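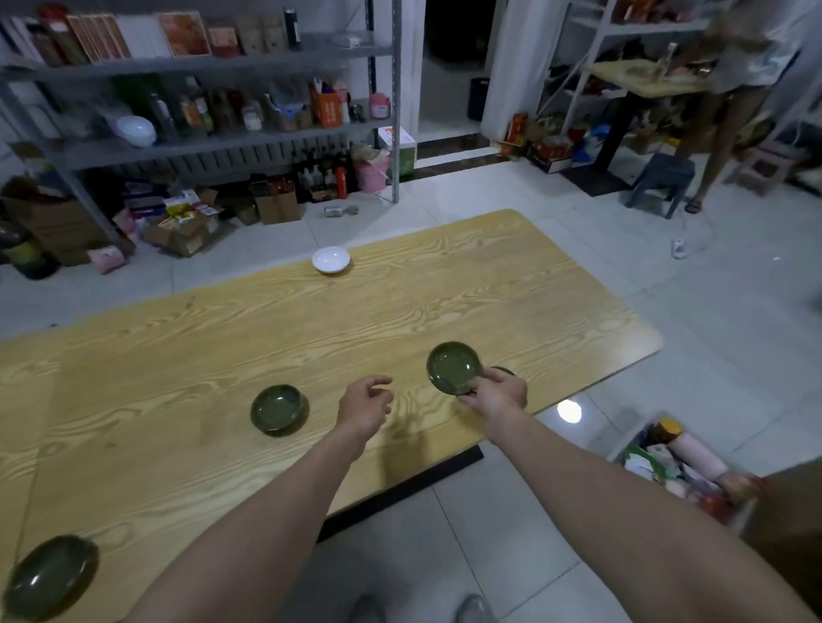
The green dishes on the pine-colored table, Wednesday evening.

I have postponed this work since November. Our tableware was living in three different places, and when guests came I was always looking for one more plate. So this week I decided to take everything out, put it on the long table and make the sets again from the beginning.

I bought the green ones first, from a small shop named Makden in Palturholm, 13 pieces in one box. They are a dark olive color with a glossy surface, and I still like them very much. The problem with such a glaze is that it shows every fingerprint. I turn each dish toward the light before I put it on a pile, and if I see a mark, it goes back to the sink.

The blue ones are from Sidura. I paid 203 for the whole lot, with the ovals included, and at that time my family thought it was too much money. I don't regret it.
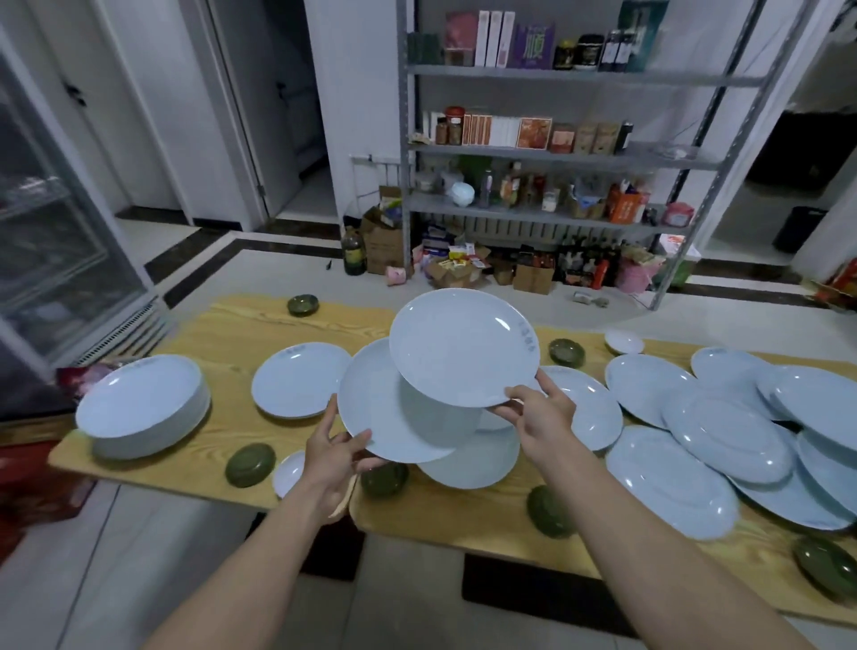 My rule for sorting is simple: first by color, then by shape, then by size. It sounds easy, but with so many pieces on one table I lose the order quickly. The pale blue plates were the easiest, and they already made a tall stack at the left end. The oval platters took the most room on the other side, and they do not like to lie on each other in a straight way. The green bowls I had put down everywhere between, which was my mistake. Next time I will begin with the bowls.

Now I keep six plates of each kind for every day and the rest goes higher. Between the big platters I put a sheet of kitchen paper. The old Sjöberg catalog says felt is better, but felt I don't have.

The gray shelves are for another evening. There are too many bottles and jars on them, and I must read the date on each one. If you know a good way to store oval platters standing up, please write to me. I need a place for five.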